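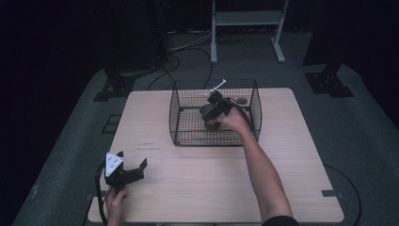 ## 4. Setting up the Terkix folding table

Read this section through once before you open the leg locks. The table can be set up by one person, but the tabletop is heavy enough that a second pair of hands makes steps 3 and 4 easier.

### 4.1 Choosing a spot

The Terkix can stand on hard floors or on low-pile carpet. On carpet, use the wide feet from the Dileson floor kit. On tile or finished wood, use the rubber feet that come already fitted.

- Leave 30 inches clear on any side where someone will sit.
- Keep the tabletop out of direct sun. The finish will yellow unevenly if half of it is in shade.
- Do not set the table over a floor vent.

### 4.2 Opening the legs

1. Lay a blanket on the floor and place the table on it, top side down.
2. Press the gray release tab on the first leg pair and swing the legs up until they click.
3. Repeat with the second pair. You should hear one click for each leg.
4. Turn the table onto its long edge, then lower it onto its feet. Hold it by the apron, never by the legs.
5. Push down on each corner. If a leg moves, turn the table back over and close its lock again.

**Caution:** Keep fingers away from the hinge while a leg is moving. The last inch closes fast.

### 4.3 Leveling

Each foot has a threaded stem. Turn it clockwise to shorten the leg and counterclockwise to lengthen it. Put a level across the middle of the top, then along the length, and adjust the low corner first. Carpet settles under the feet during the first few days, so check again after a week.

**Note:** If a stem shows a red band, it is out too far. Screw it back in and shim under the foot.

### 4.4 Load and daily use

The top is rated for 100 pounds, spread evenly. Do not sit or stand on it, and do not clamp anything heavier than a desk lamp to the edge. Wipe up spills soon after they happen — the surface is sealed, but the seam along the fold is not.

Clean with a damp cloth and a little dish soap. Fawzy wood cleaner is also safe to use. Avoid wax, bleach and scouring pads.

### 4.5 Replacement parts

| Part | Order number |
|---|---|
| Leg lock, single | 74 |
| Threaded foot, set | 1,484 |

Older tables with Okano hinges take a different leg lock. Look for the name stamped on the inside of the hinge plate before ordering, and see section 7 for the part list.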